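Small room, second pass: the desk, the drawers and the floor

The back room on the first floor has been on our list since the spring, and in October we finally gave it a proper going over. It is a small room and it had turned into the place where things were put down for a minute. Rhun Gape asked for a short write-up so that people using it over the winter know where things belong and what has gone elsewhere.

The desk came first. It had been carrying two monitors' worth of boxes, the label printer, a tray of pens and most of the Asfaw paperwork. The paperwork has been scanned and the folders are in the tall cupboard on the landing, top shelf, in date order. Pens are in the stationery drawer downstairs. The label printer lives with Natsumi Tanabe now, so ask her if you need it. What is left on top is one small tub with a red lid, and we would like it to stay at one.

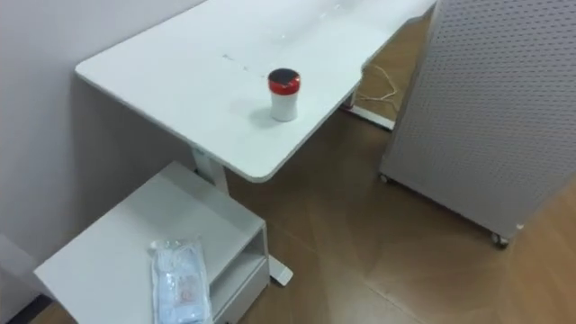 The desk top

The white finish shows everything. There are a few grey smudges and small marks near the middle which still need dealing with. Natsumi tried a corner of the same finish on another desk with three different cleaners and found the plain one best: warm water, a drop of washing-up liquid and a soft cloth, then a dry cloth straight after. Please don't use the Roltano cream on it. It is fine on the kitchen sink but it takes the matte look off and leaves a shiny patch that can't be put right.

If a mark won't lift with soap and water, leave it and put a note in the book by the kettle. Scrubbing makes it worse. The same goes for the rounded front edge, where people lean and where the finish will go first.

The pedestal

The white cabinet stays tucked in at the front of the desk. It has an open shelf near the top and drawer space below. The shelf is for whatever you are using that day and should be clear when you go home. The drawer is for chargers and adaptors only. We took out a good deal that was neither, including a bicycle pump and somebody's sandwich box, and both are in the lost property crate until the end of the month.

Spares for the pedestal are hard to find. The range was made by Nornari and has been discontinued, so go gently with it. If it doesn't want to roll, lift it a little at the back and check underneath before you push.

Cables and floor

The pale cable under the desk still runs in a loose tangle towards the grey pegboard. Rhun has a bag of hook-and-loop ties for it, and will clip it up to the underside of the desk when he has an hour. Until then, take care with the vacuum cleaner, and don't pull the cable out from the pegboard end to make room.

The floor is wood and wants a dry mop or a soft brush. No steam, and no bucket. We have bought a 500 ml bottle of floor cleaner from Womine and it should last, as it only needs a capful. Do the corner behind the door last, because that is where the dust ends up.

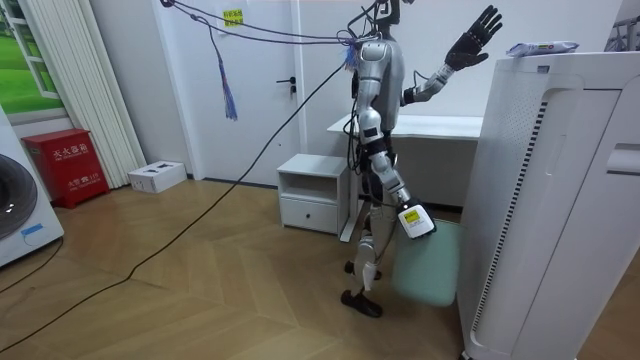

Reading time: 2 minutes

The door and the stool

The door has had its black handle tightened. It had worked loose and was being blamed for the draught, which comes from the corridor window. The small yellow sticker near the top of the door is to be left where it is, please. The purple and blue tassel hanging in front of the door is also staying, after a vote of the people who use the room most. It gathers fluff, so shake it out when you do the floor.

The pale green stool belongs in this room. It has a habit of going to the kitchen and not coming back. The cushion can be wiped with the same soapy cloth as the desk, wrung out well. Don't stand on it to reach anything. There is a step on the landing.

Costs

The whole job came to £1,171, nearly all of it the pegboard and its fittings, with the cleaning things and the new handle screws making up the rest. That is inside what was set aside. Rhun has the receipts if anyone wants to see them.

Still to do: the marks on the desk, the cable, and a hook for the dustpan. The next tidy is in 10 weeks, and Natsumi is keeping the list. Add to it in the book, with your initials.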